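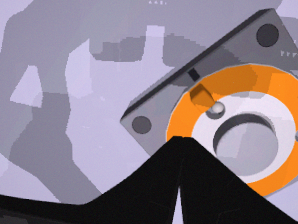
4.2 Seasonal form and the strength of late contenders

The second part of our analysis is about the last third of the league season, when the table already shows which teams are strong and which teams play only for pride. We took the results of 1587 matches from the handball leagues of Pladetti and Tusen and asked a simple question: does the form of a team in its last 12 matches say more about the play-offs than its position in the table? The rating of each team can be thought of as a plate which lies at a diagonal, like the gray one in Figure 3, with its long edge climbing towards the upper right. A steep slope means that the team gains rating points quickly from one round to the next, and a nearly flat slope means that it stays where it is.

Figure 3. Rendered view with a tilted gray plate and two black gripper fingers.

For every team we computed two values. The first is the table position at the moment when 80 per cent of the matches have been played. The second is the slope of the rating over the last 12 matches before the same moment. Home matches and away matches were treated separately, as the advantage of the home side in Tusen is clearly larger than in Pladetti. We used the Hosoda rating with its usual settings and did not try to tune them to our data.

The table position was the better predictor in the first play-off round. This was expected, because the first round brings together the highest and the lowest qualified teams, and the difference in quality is often large. In the later rounds the picture changed. Teams with a steep slope won more often than their position would suggest, and this effect was stronger in Pladetti, where the regular season is longer and injured players have more time to return.

We must be careful with this result. A team which has nothing more to win in the regular season often rests its best players, and its slope then becomes flat or even negative - this does not mean that the team is weak. The club of Rultmont is a good case. It secured first place early, lost several matches with a young side and then reached the final without difficulty. We therefore repeated the calculation without teams whose first place was already certain. With this smaller set the effect of the slope was still present, and it was a little larger than before.

At the bottom of the table we found no similar pattern. Teams that fight against relegation change their coach more often, and a short good period after such a change disappears in most cases within a few rounds. The set contains 600 matches in which at least one of the sides was in a relegation place, and for these matches the slope adds almost nothing to the table position. The influence of coaching changes is treated separately in Section 4.3.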